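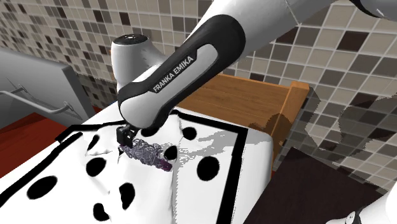
1/ New year, new reading list, and I begin with a young adult novel set in my own town. It is called Gritcombe. I finished it last night, so I will write some posts while it is fresh in my head.

2/ Gritcombe is also the name of the village in the book. A girl of 17 moves there with her father in June, when the school year is half gone, and she finds that the river has a different colour every morning. I will not say why. The answer comes on page 100 and I did not guess it.

3/ The village is made up, but the ferry, the old cannery and the hill with two water tanks are from Peremgate. I have lived here for seven years and I recognized the hill at once. The bakery is ours too, only the author moved it to the other side of the bridge.

4/ English is my third language and I read slowly. For me this was a good book to read slowly. The sentences are short, the neighbours talk like real neighbours, and I needed the dictionary mostly for words about boats. I now know what a thwart is. It is the seat.

5/ What I liked less: the middle part. The girl and her cousin have the same argument three times, and the third time I wanted to go and make tea. I did make tea. When I came back they were still arguing.

6/ The father is the best character, in my opinion. He repairs clocks and is always late. There is a chapter where he waits for the ferry and tells her about her grandmother, and I read it two times before I went on.

7/ About the publisher. Luterari is a small press and this is their first novel for teenagers. Before, they did poetry and one cookbook. The first printing is 700 copies, so if you prefer paper, please don't wait too long.

8/ I bought mine at Camenzind Books, beside the post office. They had a pile near the door on Saturday. The cover is grey with a yellow boat, and the yellow is a little bit raised, you can feel it with your finger.

9/ A question from my neighbour: is it too scary for a child of ten? There is one chapter in the cannery at night that I would read together with the child. The rest is fine, I think. There is no blood, but a dog is lost for a long time. The dog comes back.

10/ The library has ordered the book as well, but it is not on the shelf yet. You can put your name on the list at the desk or on their website. My library card had expired, so I did it at the desk.

11/ Luterari writes at the back of the book that a second part is planned. They don't give a date. I hope the cousin gets something new to argue about.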